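Search this site Enter keywords Go

Posted in April by the Pridside Field Methods Teaching Group

Handout 19: Systematic sampling and grid layout

1. Purpose

A sample is systematic when the units are taken at a fixed interval after a random start. The method is used for soil, litter, ground cover, seedlings in trays and records in a file. It needs a list or a map of the units and one random number. Simple random sampling needs one random number per unit selected and often leaves large parts of a field unvisited.

These notes cover the one-dimensional case first, then the grid. Students who missed the Tuesday lab should work through Section 3 with the Provon plot map before reading Section 4.

2. Notation

N = number of units in the population
n = number of units wanted in the sample
k = sampling interval
r = random start, a whole number from 1 to k, each equally likely

The units selected are r, r + k, r + 2k, and so on, until the list runs out.

3. Worked case: the Yakubu transect

The Yakubu transect has N = 461 numbered stations. We want n = 19. Dividing 461 by 19 gives 24.26, so take k = 24. Draw r between 1 and 24.

Since 461 = (19 x 24) + 5, the sample size depends on the start. If r is from 1 to 5, the sample has 20 stations. If r is from 6 to 24, it has 19. Check this with r = 5: the last station is 5 + (19 x 24) = 461, which is on the list. With r = 6 the next one would be 462, which is not.

The sample mean is slightly biased when n varies in this way. For most field work the bias is small enough to ignore. Two fixes are in common use:

(a) Circular selection. Treat station 1 as following station 461, pick the start from the whole list, and stop after 19 stations. Every start then gives the same sample size and every station has the same chance of selection.

(b) Fractional interval. Use k = 461/19 without rounding, draw r as a decimal greater than 0 and no greater than k, and round each result up to the next whole station.

State in the report which one was used. Do not round k up to 25 and leave r between 1 and 24 – station 25 and every 25th station after it could then never be selected.

4. Extension to two dimensions

On an area the interval becomes a spacing in each direction. Draw one random offset for x and one for y, place the first point, and lay out the rest of the grid from it. For a square grid over an area A with n points wanted, the spacing is

d = square root of (A / n)

Example: a plot of 40 m by 40 m with n = 16 gives d = 10 m. Draw both offsets between 0 and 10 m. A triangular grid covers the ground a little more evenly, but takes longer to lay out and is rarely worth it on a plot of this size.

Two versions should be kept apart. In an aligned grid the same offsets apply in every cell, so the points fall in straight rows. In an unaligned grid the offsets change from cell to cell by a set rule. The unaligned version gives some protection against regular patterns in the ground such as old plow lines.

5. Cell boundaries

Cells must not overlap and must leave no gaps. Give each cell its lower and left edges only, so that a point on a shared line belongs to one cell. The same rule holds for a grid marked on a bench or tray. Where a line is drawn with a material that has width, decide in advance which side of the strip counts as the edge.

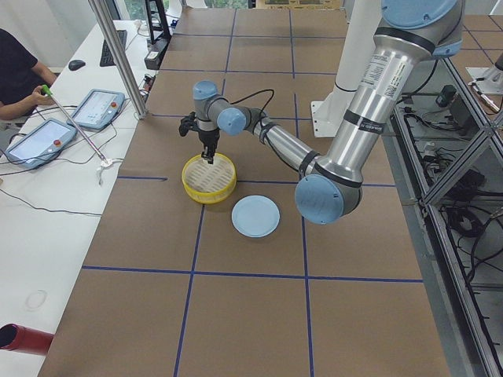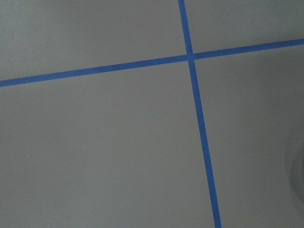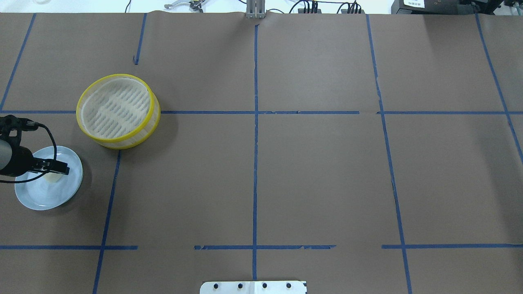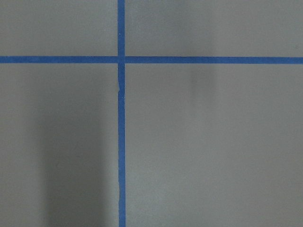 Blue painter's tape as a dividing line: second, third and fourth pictures.

Prirnex Course Notes, Vol. 2, p. 40

6. Periodicity

The main risk is a pattern in the population with a period equal to k, or to k divided by a whole number. With k = 24, a pattern that repeats every 24, 12, 8 or 6 stations will be met at the same phase each time. The sample then looks very uniform and its mean may be far off. Plot any earlier data against station number before fixing k.

7. Variance

A single systematic sample gives no unbiased estimate of its own variance. Options are:

– treat it as a simple random sample (usually too large an estimate if there is a trend);
– use squared differences between neighboring units;
– take several smaller systematic samples with separate random starts and compare their means.

The third is preferred for the term report. Use at least 2 starts; more are better.

8. Exercises

8.1 List the stations selected on the Yakubu transect for r = 11.
8.2 Repeat 8.1 with circular selection from a start of 450, k = 24.
8.3 The Provon plot has a drain every 5 m. Explain the effect on an aligned grid with d = 10 m, and propose another spacing.

Reading for next week: Section 4 of the Prirnex notes, tables included.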